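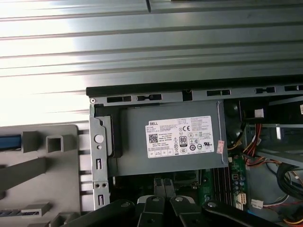

Gripper over an open Dell desktop on the teardown cell, power supply still in the chassis.

Last updated: January 4, 2022

Resetting the wrist camera and gripper on the PC teardown cell

Use this procedure after a finger change, after a hard contact with a chassis, or when the arm starts missing the power supply. It applies to both Quezada cells. You need the Timonon finger gauge, a 2 mm hex key, lens wipes and a stripped desktop chassis kept for setup.

Before you start

Put the cell in manual and lock out the conveyor. Unplug the setup chassis and leave it unplugged. Check the fixture for loose screws and bits of sheet metal. A screw under one corner tilts the whole chassis and you will end up teaching a bad position.

Fingers

1. Open the gripper fully and wipe both fingers.
2. Look at the tips. Replace them as a pair if either one is chipped.
3. Check every link screw with the hex key. Snug is enough. The old sheet said to use thread locker on these; don't, it gets into the pivots.
4. Close on the gauge. If one finger touches first, loosen the base screws, let the fingers settle on the gauge and tighten again.

Camera

5. Clean the lens with a dry wipe.
6. Load the setup chassis with the side cover off and the power supply in place.
7. Jog to the INSPECT position. Height should read 292 on the pendant.
8. Open the live view. Both fingers must show at the bottom and the power supply label must be readable.
9. Bare metal throws a lot of glare. If the label washes out, set exposure to 2000 and turn the ring light down one step at a time. Don't move the camera to get away from glare.
10. Run CAL-WRIST and save under the cell number.

Test run

Run 10 approach cycles at low speed with the gripper open. Watch the cables beside the drive cage. If a finger catches a wire, stop and reteach the approach point from the side with more room. Keep the fingers clear of the memory slots on the way in.

If the arm is still off after calibration, the fixture has probably shifted. See the Sastosance fixture sheet before changing any offsets. Spare fingers are in the Roltex drawer. Write the finger set number in the cell log and tell Angus Harawira when you open the last pair.

This site uses cookies to remember your login and page settings. Accept | Manage settings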